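Apple storage, second season

The cold room has been running since August, and I now have enough readings to write up what changed. Last year I stored 242 apples in the basement on open shelving and lost far too many to shrivel by midwinter. The variety is Retamal, a late red with thin skin that does not forgive dry air.

Most of the trouble was humidity. The basement held a decent temperature, in the high thirties, but the dehumidifier for the rest of the house was pulling the air down well below what apples want. A fruit in storage keeps respiring and keeps giving up water, and once it has lost about a twentieth of its weight the skin starts to wrinkle. Target humidity is 90 percent or a little more. I was nowhere near it.

The new room is a framed closet on the north wall with foam board on all six sides and a Culau controller switching a small window air conditioner. The controller is accurate enough, but the default differential is too narrow and the compressor was short cycling. I widened it to three degrees and starts dropped from 105 a day to something the unit can live with.
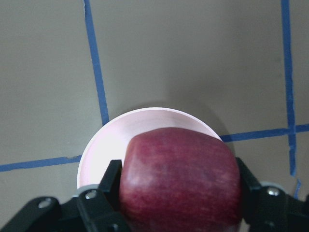
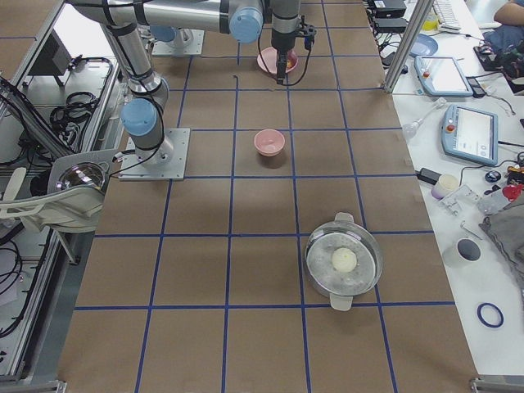
Red apple up close in the first photo, grid of blue tape on brown paper in the second.

For humidity I tried wet burlap first. It works for two days and then grows mold. Perforated liners inside the crates did better, and they cost almost nothing. Chih-ming Chiu suggested punching the holes at four-inch spacing, and I have kept to that. Without holes, condensation collects at the bottom and the lowest layer rots.

Ethylene is the other variable. I keep the early Kadness apples in a separate crate outside the room – they ripen fast and push everything near them along. Potatoes stay out as well.

Total spend was 625 dollars, most of it foam board and the air conditioner. Themis Sotiropoulos built his with salvaged panels for much less, but he also has a truck.

Still to do: a better door gasket, and a second probe at floor level. The one I have hangs at shoulder height, and I suspect the bottom crates are two degrees colder than it reports. I will check on Friday with a glass thermometer.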